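Teaching an arm to tidy the living room

Sioned Dafis spends most of her working week in living rooms that don't exist. She builds simulated homes for Fatelden, a small firm that is trying to get robot arms to pick up household clutter, and then she records an arm working in them. Each recording is called an episode. The learning system is trained on the episodes, good and bad.

When I spoke to her on Fri 28 October she had just finished a batch with sofas in it.

"Everyone starts with tables," she says. "A table is flat and hard and the thing stays where you put it. We did tables until September. Then we looked at what people leave lying about at home, and a lot of it is on the sofa."

The batch has 2,000 episodes. Of those, 818 were driven by a person using a hand controller and the rest were produced by a planner, which works out a path for the arm by itself. Dafis would have liked more of the first kind.

"The planner is tidy. It goes over the top, comes straight down, closes, goes up. People hesitate. They come in a bit wrong and put it right, and that is what you want the system to see, how to put it right. But a person gets tired and the planner doesn't."

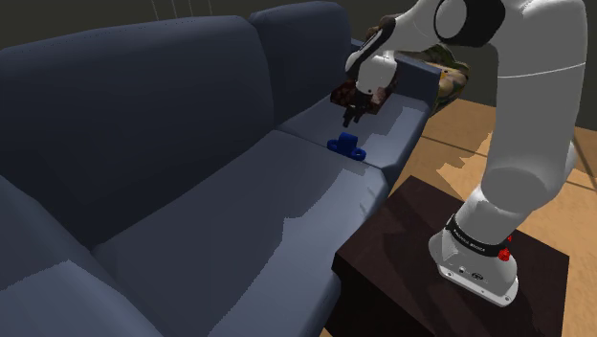 Her colleague Kumaresan Joseph checks the episodes before they go into training. He threw out 199 from the sofa batch. Some had the gripper passing through a cushion, a fault in the physics. Others were cases where the object had been dropped into the scene badly and had slid away before the arm got to it.

"Those are easy to spot," he says. "The harder ones are where it works but for the wrong reason. The fingers catch an edge and it sticks because we set the friction too high. In a real house it would fall. If you keep those in, you're teaching it a bad habit."

I asked how he decides. He said he watches the last part of each episode at a slow speed and looks at where the fingers touch. There is a script that flags the worst ones, but he doesn't trust it enough to leave it alone.

Between episodes the room changes. The light moves, the sofa gets a different fabric, the furniture is swapped. Dafis picks some of this by hand and leaves the rest to chance, which gives her rooms she wouldn't want to live in.

"The colours can be horrible. It doesn't matter. If every sofa is the same, the system learns that sofa. I had one version that was very good on grey and hopeless on anything with a pattern."

The next batch will have 6 rooms, all with soft furniture, and more than one object out at a time. Joseph wants rugs as well. Dafis says rugs are slow to simulate and he can have them after Christmas.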